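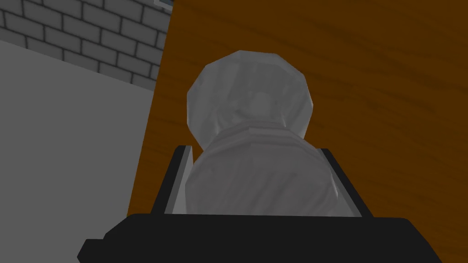 Hi, I'm Wian Magagula, and I run the training side at Brustisetti. We help small furniture shops and warehouses bring in robot arms without scaring off the people who already work there (I used to be one of those people, packing cabinets on the night shift at Garcia).

We do all our rehearsing in simulation first. Last July the crew at Grultuven ran 3,522 practice grabs in our software, Plultell, before a single arm was bolted to their floor. They argued over every one of them, too – I loved it!

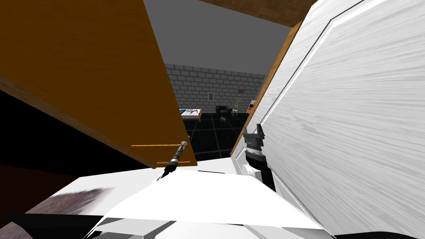
A practice run in simulation, with the gripper up close to the white door.

What changes for people? Mostly the middle of the day. The lifting and holding go to the arm, and the folks who did it learn to set up jobs, check the work and stop the line when something looks off. Some take to it in a week and some grumble until spring. We stay around for both, and we ask every client to put the new job titles and pay in writing before we start.

Our first course had 800 sign-ups and the next one had 1,000, so the coffee budget is a sore subject. 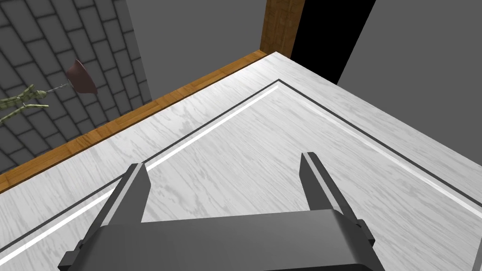
Do I need to know how to code to take the training?

Most of our trainees have never written a line of it. If you know how your own job is done, you can start with us, and we teach the screens and the safety steps from scratch.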